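Home | Ask | Clubs | Awards Nights | Sign in

Running a fan vote for our club awards
Posted June 1, 2018 by Dimita

Hello all, I've been handed the job of organising the awards night for our curling club and I'm a bit out of my depth, so please be kind! We have 55 paid members plus the juniors, and this year we'd like the members to vote for the main trophy instead of leaving it to the coaches. My worry is that the most popular skip will win every year, whatever happens on the ice. Has anyone found a fair way of doing it?

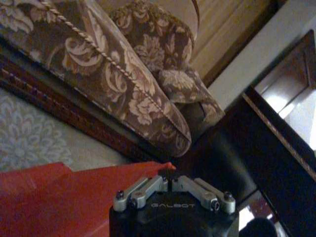
I should add that our season wraps up in March, so by the time the banquet rolls around people have half forgotten who played well. Paper ballots or online, I'm open to either.

Gudutska

We went through this at our rink and what settled it was a shortlist. The coaches put forward names, with a short paragraph on each player's season, and then the members choose from those.
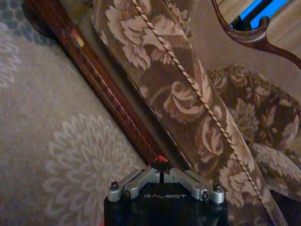 Send the ballot out within a week of the last game, while everyone's still keen to talk about it. Ours stays open for 9 days and closes at supper time, and I do one reminder partway through (any more and you'll get grumbles, believe me). Keep a coaches' award as well, for the quiet player who never misses a practice. Good luck with it, it's a lovely night once you're sitting down with a plate of food!

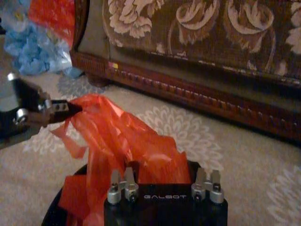

Oh, and let the juniors have their own vote. They take it very seriously.

Charbonneau

Online, one vote per membership number. We left ours wide open once and got 391 votes, which was a lot of cousins.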